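February 4, 2022

Renewal notes, equipment and liability. Picking up from where Fatos left off in November.

Went through the Fotberg quote with Lieselotte this morning. Premium is $2,059 for the year, payable in one go or quarterly with a small fee each time. Deductible on the equipment section is $600 per claim. The Pagano quote is cheaper but the deductible is higher and they leave out anything off the premises, so the two bench units we send to Cindard every spring would not be covered in transit. Heike asked if we could add transit as a rider. Left a message with their office, no answer yet.

The equipment schedule is still wrong. It lists the old compressor, which went to scrap, and does not list the second workbench or the newer power supplies. Fotberg wants every item over $200 named on its own line with a serial number and purchase price. Anything under that goes in as one lump figure. I have receipts for most of it. Missing the one for the drill press. Elfriede thinks it was bought through the Gendska account, so the invoice would be in their binder and not ours. 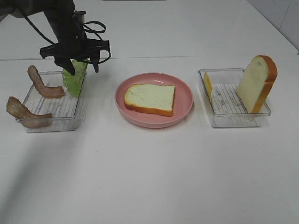
Replacement cost or actual cash value: the quote as written is actual cash value. On a five-year-old machine that pays out a fraction of what a new one costs. Asked for the same quote on replacement cost. Cecilia remembers the difference being around 5 percent the last time we asked, but that was with the old carrier and a shorter schedule.

Liability section looks the same as last year. Visitors are covered, contractors are not. Need a certificate of insurance from the electrician before he starts on the panel. Fatos has the contact.

Water damage: burst pipes yes, backed-up drains no. The floor drain by the sink is the one I worry about. Backup coverage is a separate endorsement. Get the price.

Business interruption: we would have to show income records by month. Lieselotte says the bookkeeping is set up by project and she would need a couple of evenings to re-sort it. Holding off until we know if we want that section at all.

To do
Drill press invoice (ask Gendska)
Serial numbers off the power supplies, Heike
Corrected schedule to Fotberg
Replacement cost quote, drain endorsement price
Call Pagano again about the transit rider
Electrician's certificate

Old policy stays in the gray folder until the new one is signed. Do not cancel anything before then.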